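**Old office tower as a home server: worth rebuilding or scrap it?**

**marlpit**
Mar 17, 2024

Picked up an ex-office tower from a clearance in Brokley. I want to use it for backups and for films on the telly, nothing heavier. It came as a job lot with 3 others that I've already stripped for memory.

So far I've had the side off and laid it flat, taken the processor out and had the disk out in its blue caddy. I'd like to check the socket properly before I put any money into it. Graphics card is still in its slot.
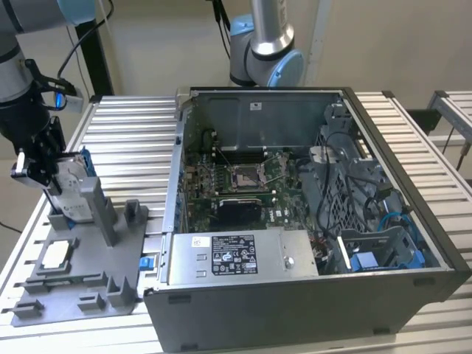
Benjelloun would leave the graphics card out altogether and save the power, as a backup box has no need of one once it's set up.

My worry with that is whether the board will give a picture without it. I don't have the manual and the search results are all for a different model.

**tinsnips**

Look at the back panel. If there's a video socket in with the USB ports, you can probably do without the card, provided the processor has graphics built in. Some don't. Read the number off the lid and look it up before you paste a cooler on top of it.

I'd also not bother with the old disk. Put a new one in the caddy.

**gravelpath**

Disagree about the disk. Run a full test on it first. I had one out of a similar machine that ran until last July and I only swapped it because I wanted more space. Fine for a second copy.

**tinsnips**

For a second copy, maybe. He said backups. If it's the only copy I wouldn't trust it.

**marlpit**

It would be the second copy. The first is on the Welalari box in the hall cupboard, named after the shop I had it from. That one is nearly full, 671 GB used.

**Benjelloun**

Then the old disk is all right by me. On the card, take it out, start it up and see. If you get no picture, put it back. Five minutes.

Before the processor goes back in, get a torch and look across the pins from a low angle, from two sides. A bent one shows as a break in the rows. Don't wipe them with anything.

**oddsocket**

Am I the only one who would scrap it? These things sit there drawing power all day. A small second-hand mini PC uses much less and makes no noise. I paid 20 quid for a faulty one and only had to change the memory.

**gravelpath**

A mini PC won't take full-size disks though. You end up with them hanging off USB, each with its own plug. I did that for a year and went back to a tower.

**oddsocket**

Works for me. Depends how many disks you want, I suppose.

**marlpit**

Two, up to 4 later on if the cage will take them. I'll stick with the tower for now and put a meter on the plug to see what it draws.

Does anyone know if I can reuse the old supply, or is it worth changing while it's all in bits?

**tinsnips**

Keep it if the fan is quiet and it doesn't smell. Check the connectors before you order anything, as some office machines use an odd one for the board.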